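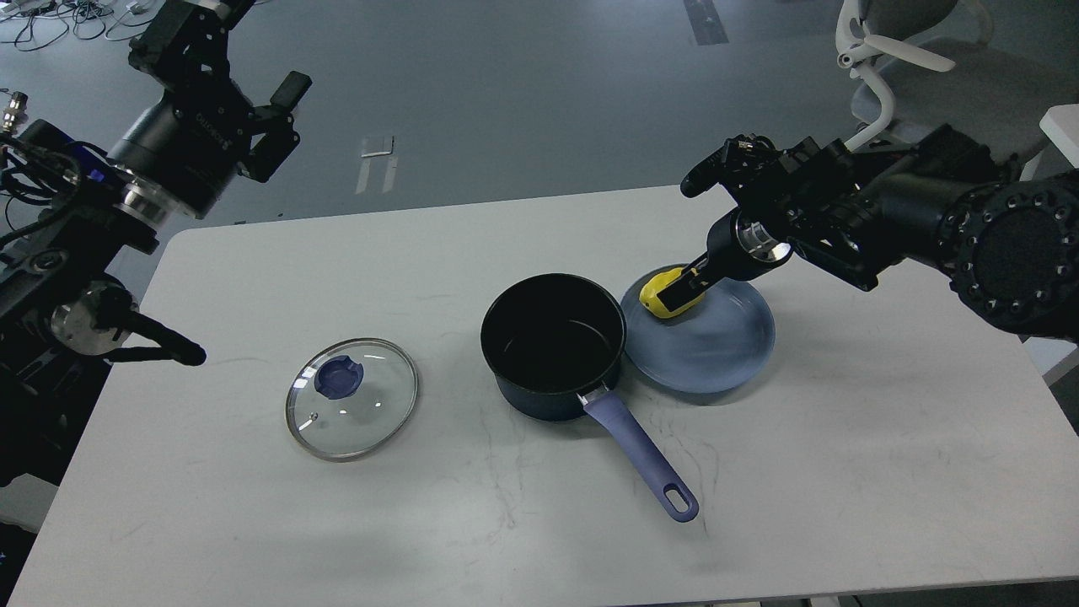
A glass lid, a dark saucepan and a pale blue plate on a white table.

How to Remove Hard Water Film from Glass Lids and Saucepans

Updated 14th August

Hard water leaves a chalky film on cookware over time. The following procedure is recommended by the Climo Home Care Office for glass lids, stainless steel pans and glazed plates. It should not be used on bare aluminum or cast iron.

Materials
White vinegar
Baking soda
A soft sponge
A lint-free cloth

Procedure
1. Wash the item in warm water with dish soap and rinse it well. Grease left on the surface will keep the vinegar from reaching the film.
2. Mix one part vinegar with 2 parts warm water in a basin. Never use boiling water on a glass lid.
3. Place the item in the basin for 20 minutes. If the lid has a metal rim, turn it once during the soak.
4. Wipe with the sponge, working from the center outward. Clean the steam vent with a cotton swab.
5. For stubborn rings, apply a paste of baking soda and water. Rub lightly, then rinse.
6. Dry at once with the cloth.

Lids with loose knobs
Take off the knob before soaking if it is held by a screw. Tighten the screw by hand when putting it back, as too much force may crack the glass.

How often to repeat
Once a month is enough for most homes. Residents of the Vura district, where the water was found to be harder in the February survey, may need to repeat the procedure every two weeks.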